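Home | Courses | Handouts | Readings | Contact

Work and Technology
Handout 5: Automation in the Prep Kitchen
Quang Đỗ
14 Apr 2020

Read this before the discussion section. It goes with the reading on task analysis. Bring your notes on the Panum case.

1. The workplace

Panum is a contract kitchen. It makes cold lunches and sends them to offices and two clinics. The prep crew is 20 people over two shifts. On a full day the kitchen sends out 1,138 meals. Most of the labor is in small jobs: washing and cutting produce, portioning, racking dishes, wiping down between batches.

Management began looking at robot arms in September. The supplier, Nimo, proposed a two-armed station that would work at a counter of normal height with normal kitchen tools. The pitch was that the room would not need to be rebuilt. Vasić, the firm that runs the dish room under a separate contract, was not part of the first talks. It was brought in later, after its own crew asked what the station was going to do with plates.

2. Jobs and tasks

A job is a bundle of tasks. Automation usually takes some tasks out of the bundle and leaves the rest. The question for us is what the bundle looks like afterward and who decides.

The crew at Panum wrote out the tasks in a prep cook's shift. They sorted them into those the station might take over, those it might help with, and those it could not do. Handling whole fruit went in the first group. Checking fruit for soft spots went in the third, though the supplier argued for the second. Talking to the driver about a late order was left off the first draft entirely. It takes up a good part of the morning.

Note the order of work here. The list was written before any equipment was bought. In many of the cases we have read it was written after, or by someone who had never worked the shift.

3. Simulation and the people who watch it

Before a station goes on the floor, its movements are tried out in a simulated kitchen. Picking up a lemon over a cutting board is a typical piece of work. It looks minor, and for a person it is. For a robot hand, the grip has to suit the shape of the fruit, and the other arm has to be somewhere sensible in the meantime. 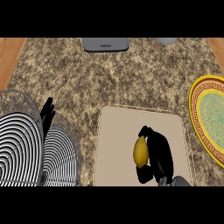 At Panum, prep cooks were paid for their time to sit in on these sessions. They raised points the engineers had missed, such as where a second person would stand and how far a dish rack should be from cut food. Some of the cooks wanted this to become a regular part of the job with its own pay grade. Management agreed to the hours but not the grade. That is still open.

4. For discussion

Pick one task from a job you have held. Write down what you had to know to do it well. Then say what would happen to the rest of your shift if that task were gone. Would you have more of the good work or more of the bad?

Compare Panum with the Mirniser warehouse case from last unit. Who made the task list in each?

Two pages, double spaced.

2 comments | 5 shares

Related
Handout 4: Mirniser and the Picking Floor
Handout 6: Pay Grades and New Skills
Reading Guide: Task Analysis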